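**Plondau bench rules, two-arm cells**
rev 12, 8 September 2024. Replaces the Lubis sheet, bin any printouts

Applies to every dual arm cell in the Kolteo set. Read before logging episodes. If your cell can't meet a rule, write it in the cell notes, don't just skip it.

## Before power on

- E-stop in reach of the operator, tested every shift
- Walls and rails tight, nothing leaning on them
- Home both arms one at a time. Never together
- Speed cap 70 percent for new operators, first 16 episodes

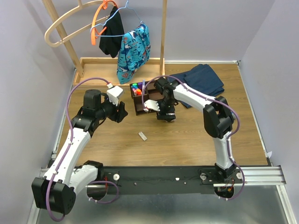
Cable dressing is where most cells fail the check. Slack at every joint, clips on the long links, no cable lying where a gripper can reach it. The purple runs go up over the wrist and then back along the links, with a loop left at each base. Keep the loops. Pulling them tight looks cleaner but it loads the connector at full reach. Check clips by hand, replace cracked ones same day.

## Props

- Tall stuff (racks, hangers) to the back of the table
- Caps on markers. Dried out ones get tossed
- Garments: no loose threads, no pins, no drawstrings
- Swap props only with both arms stopped, wait for the light

## Shared zone

Only one gripper over the organizer at a time unless the task card says otherwise. Min 2 seconds between one arm leaving and the other comming in. Garkico controller does not enforce this, operator does.

## Labels

`pass`, `fail`, `abort`. Any contact between arms = `abort`, even a light one. Dont relabel later.

## TODO

- torque limits table, still the old values
- December audit checklist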